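Ultik Opens Orders for Odoi Room-Reset Service

Small hotels and guest houses can sign up for robot bedside tidying, with first placements in December

BRURKBY – Ultik has opened orders for Odoi, a rental service that puts a robot arm to work on the small jobs that slow down room turnover. The service is aimed at guest houses and small hotels that have too few rooms to justify buying equipment outright.

Odoi covers the bedside area: clearing a tabletop, returning items to their set places and picking up small objects. Bed making, bathrooms and vacuuming stay with the housekeeping staff. Customers rent the arm, a two-fingered gripper and the Hastent planning software under a single contract, and Ultik handles setup and repairs.

"The owners we spoke to did not want a machine that cleans the whole room," said Waqas Swati, who runs the Odoi program at Ultik. "They wanted help with the table next to the bed. It gets checked in every room, every day, and it takes longer than people think once you add it up."

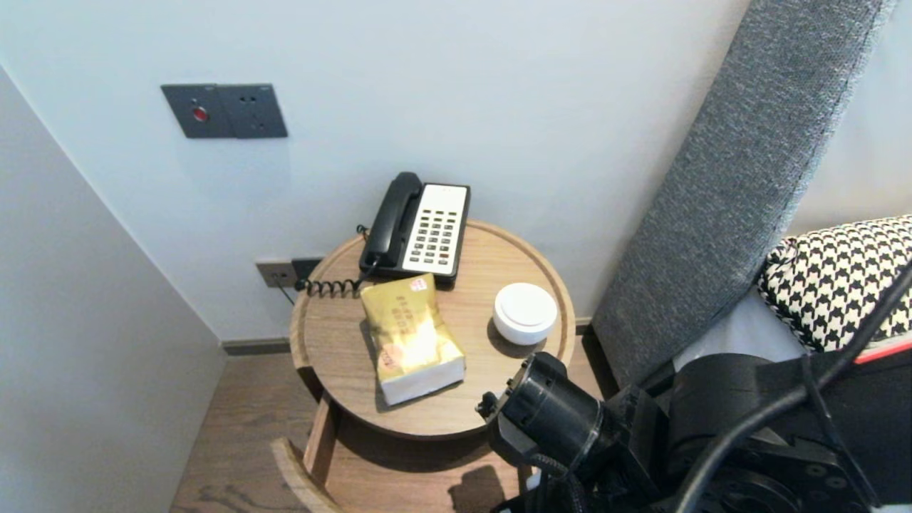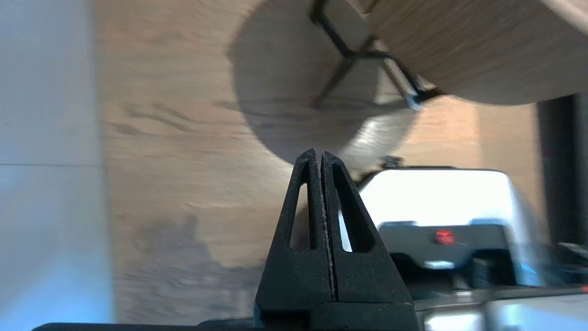 Odoi at work in a guest room: the arm beside a bedside table with a telephone and tissues (first picture), and the two-fingered gripper with a round table behind it (second picture).

Setting up a property takes 2 visits. On the first, Ultik staff record how the owner wants each type of room laid out. On the second, the arm is run in each type of room while housekeeping staff learn to start, pause and stop it. Layouts can be changed later from a tablet.

The gripper fingers are a wear part. Replacement pairs are included in the rental fee and can be changed on site without tools. Each arm comes with 7 stored layouts, and more can be added at no charge.

Ultik logged 2,804 bedside resets during its trial period in Brurkby. The company used the results to rework how the arm approaches round tables and tables placed in corners, where there is less space to reach in from the side.

"Corners were the hard part," Swati said. "A bed on one side, a wall on the other, and a phone cord to stay clear of. We spent most of the spring on that."

The service is open to properties in and near Brurkby. Ultik plans to take on other areas once it has completed the first 1,000 rooms under contract. Pricing is by room, billed monthly, and quotes are available from the Ultik sales office on request.

About Ultik

Ultik builds and rents robot arms for lodging businesses. It is based in Brurkby.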